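Yesterday I went to the open day of the automation workshop in Vestdale. I want to write down what I saw before I forget it, so this will be a thread. I am not an engineer, I repair computers in a small shop in Cindstead. Please forgive the simple words.

1/ The visit was free but you had to register. They took 100 people in one day, divided in groups. My group was the last one of the morning. At the entrance they gave us a badge and a paper with the rules. The most important rule: stay behind the yellow line until the guide says you can come closer.

2/ First room was the one everybody knows from television, arms that move boxes from one belt to another belt. It is fast and it is loud. I stayed there 3 minutes and then I went to look for the thing I came for.

3/ What I came for was the computer station. The program of the day called it "Clarard cell, work on desktop PCs". Clarard is the name of their project, not of a machine. I had to ask this two times.

4/ The idea is that two arms work together on one computer. In my shop I do this work with my two hands and a screwdriver, so of course I was curious. How do you explain to a robot what a memory slot feels like when the module is in and when it is only almost in? 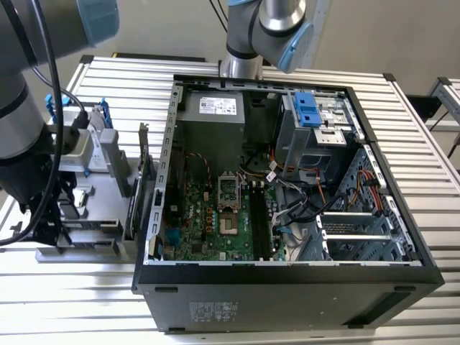 5/ The guide said that memory is the step where they lost the most months. The module must go in straight and you must push quite hard, but if you push hard in the wrong place you bend the board. I know this very well. I learned it on the computer of a customer, in my first October at the shop, and I paid for the board.

6/ For the processor they are even more careful. The pins in the socket are thin like hair. Someone in our group asked what happens if the arm drops the processor there. The guide laughed a little and said "then we buy another board". I liked that he did not try to sell us a perfect thing.

7/ I asked about the cables. In old computers the cables go everywhere and no two machines are the same inside. He told me cables are still the hardest part for them, because a cable does not stay where you put it. I was happy to hear it. It is also my opinion after 33 years with old computers.

8/ Now a small criticism. The explanation was long and the time at the station was short. I would prefer the opposite. Also, the screen with the force numbers was turned to the operators, so from our side we could not read it. If they do this again, please put a second screen.

9/ There was also a table from Zamora, the company that makes the training courses. The basic course is 65 hours, in the evening. I took the brochure. My wife says I am too old for this, but she also put the brochure on the fridge, so I do not know what she really thinks.

10/ Some people asked me already if I am afraid for my job. No, not now. The computers that come to my shop are full of dust and have screws that somebody lost years ago. But I would like very much to have one such arm to hold the lamp.

11/ If you live near Vestdale and they open the doors again, go early and take comfortable shoes. The parking is behind the building, the sign is small and I passed it twice. I will post the course dates when I find my glasses and the brochure.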